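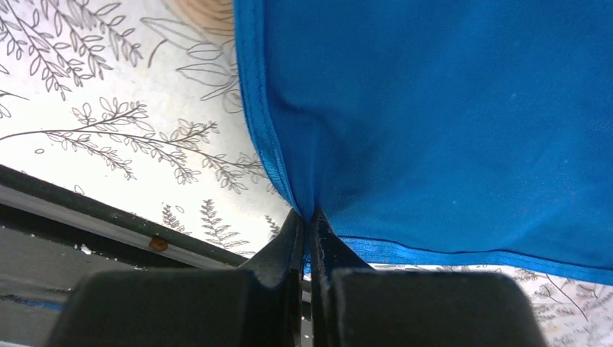
Spring checklist for the laundry room at Otton, with my comments

I do this walk-through every April, before the guests start coming and the machines get hammered. Last year's sheet was just a column of ticks, and when I went back to it I had no idea what I'd meant by half of them. So I'm writing things out this time! Copy whatever suits your own place and skip the rest.

DRYER

Lint screen clean and not torn: OK
Washed it in the sink with dish soap and an old toothbrush. Ours gets a waxy film from dryer sheets, and if you run water over it and the water just sits there, it needs a scrub.

Vent hose, no kinks or crushed spots: FIXED
The dryer had crept back toward the wall again and squashed the hose flat at the bend. I pulled it out and put a strip of tape on the floor so I can see where the front feet belong (we'll see how long that lasts).

Outside flap opens when the dryer runs: OK
Stood out there in my slippers at 7 in the morning to check. Opens fine, closes fine, no nest in it this year.

Duct cleaned full length: NOT DONE
I did the first 5 feet with the brush kit and then the rods came unscrewed inside the wall, which was a fun hour. Got them back. I've asked Keskin for a price on the whole run and they quoted $177, so I'm going to let them have it. Until then we only run the dryer when somebody's in the building.

WASHERS

Supply hoses, no bulges, cracks or rust at the fittings: 2 REPLACED
Both were on the left machine. One had a blister near the cold tap, about the worst thing you can find on a hose, so don't wait on that one. The Mellatska washer is newer and its hoses still look good.

Shutoff valves turn by hand: OK, but stiff
I worked them back and forth a few times. Put it on your list even if you never use them, you don't want to find out they're stuck when there's water on the floor.

Machines level: OK

Drain pan dry: OK

ELECTRICAL

GFCI outlet by the sink trips and resets: OK
No extension cords in use: FAIL
The iron was plugged into one, again. I've moved the ironing board over to the wall outlet and taken the cord home with me.

SHELVES AND CHEMICALS

Bleach and ammonia cleaners kept apart: OK
Everything still in its own bottle with a label: FAIL
Found a spray bottle of something pale green. No label, no idea. It's gone in the box for the Bekenbridge hazardous waste drop-off.

Top shelf screwed to studs: OK

FLOOR AND EXITS

Door opens a full 90 degrees: OK, once I moved the hampers
Floor drain clear: OK
Smoke alarm tested: OK, new battery in
Extinguisher needle in the green: OK

Still open: duct cleaning, a second hook for the mop, and a better light over the folding table. I'll add to this when Keskin has been.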